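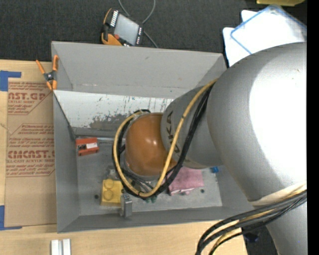 Robot arm takes over part of the sorting work at Noltix returns centre

Chiba, 21 July 2022

Noltix, which handles returned goods for online shops, has started to use a robot arm for mixed-item picking at its returns centre in Chiba. The arm takes single items out of a grey bin where many different things lie together, for example a small box, a folded cloth and a toy building block. This kind of work was done only by hand until April.

The centre receives 2,710 returned items on a normal day. Most of them come in mixed bins, and a worker had to bend over each bin, take out the items one by one and put them on the inspection table. According to the company, this was the task that people asked most often to be moved away from.

"The clothes are still difficult," said Tetsuya Tamura, who is responsible for the project at Noltix. "A box has flat sides and the arm can decide quickly. A cloth has another shape every time it arrives."

The picking software comes from Virik, a small firm which also trained the staff. The arm itself is from KUKA. When the software is not sure about an item, it stops and asks for help, and an operator shows the right position with the hand-held control panel. In the first weeks this happened around 200 times a day. Noltix did not give a present figure, but Mr Tamura said that it is much lower now and that the rest are mainly thin or very soft things.

The number of employees at the centre is 102, and it has not changed. Of these, 13 people worked at the bins before. Most of them have moved to inspection, where they check if an item can be sold again, and the others have learnt to operate the arm. Their basic pay is the same as before. The operators receive a small extra amount for each shift.

Chiharu Sakamoto worked at the bins for six years and is now one of the operators. She said that her back is better in the evening, but that the day feels longer. "Before, we stood in a row and talked. Now I look at one bin and wait until it needs me. I had to get used to that." After a request from the operators, the company has shortened the time at the arm to two hours, and then they change with a colleague from inspection.

Birsen Akbulut, who speaks for the staff in the talks with the management, said that the change was explained early and that this helped. She would like a written promise that the training stays open also for the people on the night shift – so far only the day shift has received it. The management has answered that a course for the night shift is being prepared.

A second arm is planned for the same hall. The decision about it will be made after the operators have given their report on the first one.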